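Smadi asks play kitchen makers to show their working

Survey of 1,233 households finds little sign that toy microwaves and tins teach children to cook or tidy up

For immediate release
Brarkotbridge, March

Toy testing charity Smadi has called on firms selling play kitchens to back up their learning claims or take them off the box. The call comes with a new report, Pretend Dinner, which looks at what families get when they buy a small counter, a microwave with buttons and a handful of tins.

The report found that play kitchens are well liked and often well used. It found much less to support the wording on the packaging, where a spoon and a pan are now said to build "early kitchen confidence", "number readiness" and "a lifelong tidy habit".

Smadi surveyed 1,233 households with a child between two and seven and a play kitchen at home. Of these, 66 per cent said the child played with it at least once a week, a good result for any toy of that size. Asked whether the child had become more willing to help put things away, most parents said they had noticed no change. A fair few said things had got worse, as there was now more to put away.

A spokesperson for Smadi said: "We like these toys. A tin of pineapple slices with a bright label is a nice thing to hand to a three-year-old. Our trouble is with the sentence printed next to it. When a firm says a toy teaches tidying, we would like to know which child, in which home, and who picked up the banana."

Claims under the lamp

The report takes a close look at two ranges, Vondivix Little Larder and Wolance Home Counter. Both firms were sent the findings in January and invited to reply.

Vondivix says on its packaging that square number buttons on a toy microwave help children "get ahead with maths". Smadi asked to see the research. It was sent a leaflet of 500 words, much of it about colour. The leaflet names no study. Children in Smadi's own sessions pressed the buttons with great energy and in no order the testers could make out.

Wolance says its counter pieces "store themselves", by which it seems to mean that they will fit on the counter if somebody puts them there. Smadi's testers agree that they fit. They do not agree that this is storage. With a microwave at the back, tins beside it and a pan at the front, there is space left in the middle, and the middle is where everything else ends up.

Wolance told Smadi that its wording was "playful in tone". Vondivix said it was reviewing its packaging, but gave no date for the review to finish.

What the sessions showed

Smadi ran its play sessions at its rooms in Brarkotbridge. Each lasted 90 minutes, with time at the end for clearing up. Testers kept notes on which pieces were picked up first, which were left alone and which had to be fetched back from under other furniture.

Food and cookware did best. Children went for the banana and the pan well before they went for anything with a control on it, and the spoon was rarely out of somebody's hand. Tins were stacked, rolled and sometimes posted into the microwave. Stove knobs were turned a few times and then mostly forgotten -- a pity, given how often knobs are mentioned in the advertising.

Clearing up went as clearing up usually goes. Younger children carried one item to the counter and brought two back. Older ones were quicker when an adult joined in, and stopped when the adult stopped. Smadi saw nothing to suggest that one make of play kitchen produced tidier children than another, or that any of them did better than a cardboard box.

The charity accepts that its sessions were short and that a toy used at home over months may work differently. It says this is a question for the firms making the claims, and that they have had long enough to look into it.

What Smadi wants

The report asks makers to print learning claims only where they can point to a study a parent could read. It asks shops to stop grouping play kitchens under "education" on the strength of the box alone. It also asks for loose pieces to be sold singly, so that a lost spoon does not mean buying the whole set again. Neither Vondivix nor Wolance offers this at present.

For parents, the advice is plain. Buy a play kitchen if there is room for it and the child likes pretending. Check secondhand first. Choose a few pieces over a large set, and treat any promise about tidying as decoration.

"If a family has had a good afternoon out of a toy pan, that is plenty," the spokesperson added. "We do wonder why the box feels it has to say more."

Pretend Dinner is free to read at the Smadi office in Brarkotbridge and can be posted on request. The press desk is open until 4pm, closed Wednesday.

Pictures for use with this release
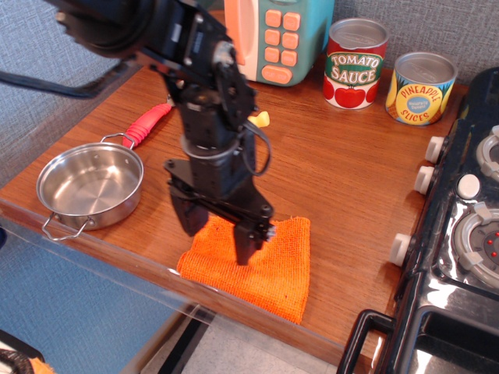
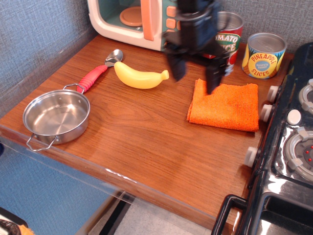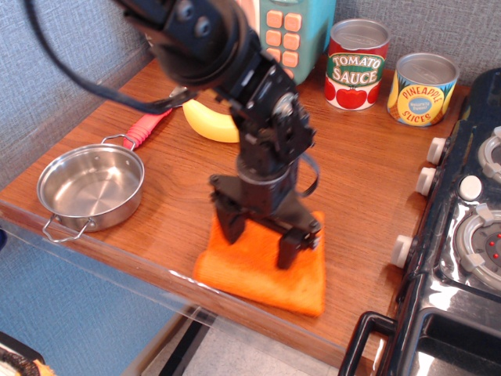
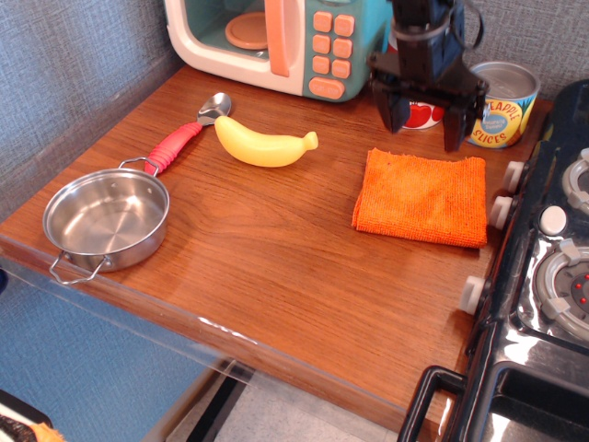
Play kitchen pieces with small stainless steel cookware on a wood-grain surface. The pineapple slices tin appears in all four pictures. Credit: Smadi.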